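De: Farzana Rajput
Para: lista automacao-oficina
Assunto: Re: [automacao-oficina] Já dá para entregar a bancada a uma máquina?

Boa tarde a todos,

Respondo por partes à mensagem de quinta-feira, que copio aqui para quem entrou entretanto na lista:

> Na Sandgate temos uma bancada onde uma pessoa passa metade do turno a
> tirar peças de uma caixa, pousá-las alinhadas e limpar o tampo no fim.
> O fornecedor da Grallix diz que um braço com pinça de dois dedos faz
> isto tudo e que a simulação já o prova. O meu chefe quer saber se
> compramos este ano. Em casa tenho a mesma dúvida com a loiça, mas essa
> fica para outro dia. Alguém tem números a sério?
>
> Usmani

Números tenho alguns, do nosso lado. Corremos a tarefa de pousar e alinhar em simulação durante o mês de março, 1.917 tentativas ao todo, com pinça paralela e tampo liso. Dessas, 700 foram com a peça sempre na mesma posição de partida, e aí as falhas foram tão poucas que deixámos de as discutir. Nas restantes variámos a posição e a orientação, e a taxa de falhas subiu para 25 por cento. Quase todas as falhas vieram da aproximação: a pinça desce com um dedo demasiado perto da peça e empurra-a antes de fechar.

O tampo simulado também ajuda mais do que devia. É plano, tem uma cor só e não tem riscos nem restos de fita. O da vossa oficina, imagino, tem tudo isso.

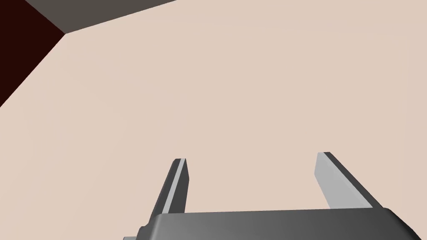 Quanto à limpeza do tampo, que o fornecedor mete no mesmo pacote, eu separava. Pegar e pousar é uma tarefa com fim definido: a peça está no sítio ou não está. Limpar exige decidir o que é lixo, o que é peça e quanta força fazer com o pano. Nós não temos nada que faça isso sem alguém ao lado, e não vi ainda uma demonstração que me convencesse fora de um laboratório.

Sobre a pergunta da compra, o que eu pedia à Grallix antes de assinar:

- um ensaio na vossa bancada, com as vossas peças, sem as arrumarem antes
- o tempo de ciclo com as falhas incluídas (o nosso ficou em 30 segundos por peça, contra muito menos à mão)
- quem rearma a célula quando ela pára, e quanto tempo demora
- a abertura máxima da pinça e a espessura dos dedos, para ver se cabem entre as peças dentro da caixa

O último ponto é o que costuma ficar esquecido. Com as peças espalhadas no tampo há espaço de sobra para os dois dedos. Dentro da caixa, encostadas umas às outras, muitas vezes não há por onde entrar, e nesse caso ou se muda a caixa ou se usa ventosa. Na Zemon acabaram por mudar a caixa.

Para a loiça a minha resposta é mais curta: ainda não. Pratos iguais num escorredor vazio, talvez. Uma pia como a minha ao fim do dia, com talheres debaixo de água e copos dentro de panelas, não vejo nenhuma máquina a despachar a um preço que eu pagasse.

Se quiserem, envio a folha com as tentativas separadas por tipo de falha. Está em inglês e as colunas precisam de uma limpeza, por isso dêem-me até ao início da semana.

Cumprimentos,
Farzana Rajput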